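**To:** brunusham-allotments
**From:** Bianka Simon
**Date:** March 27, 2018
**Subject:** Re: Water meters at the Brunusham plots

Thịnh asked last week how the shared meter is going to work. The city reads it once a month and sends a single bill. We split that by plot size, so a half plot pays half. The fee does not change until September.

I would still like a board by the gate where people can write down when they water. A plain whiteboard with a gold-colored edge would do.

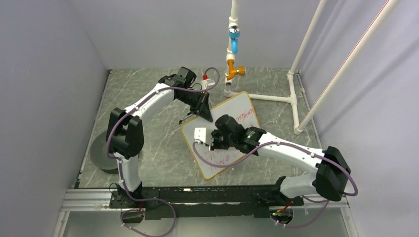
Tài Lâm wrote:

> I don't mind the split, but the two plots by the road have their own rain barrels and hardly touch the tap. Could they pay a flat 50 dollars for the season? Also, the hose by the compost is 80 feet and doesn't reach the back row.

The flat rate is fine with me if Gunnlaugur and Stanisława agree - they did the sums last year. The same rate would have to be open to anyone who puts in a barrel.

On the hose, I would sooner add a second tap than buy a longer one. Sokthorpe did that and their back row stopped complaining. I have asked Bustamante for a price on the pipe and will post it when it comes.

Bean rows: please mark the ends before the paths are mowed. Any stick will do as long as it shows up against the grass, and yellow is easy to see.

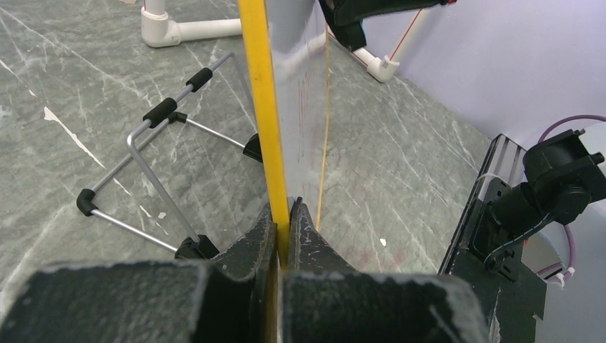 *Yellow stick, upright*

Seed potatoes are in the shed. Take yours by the weekend.

Bianka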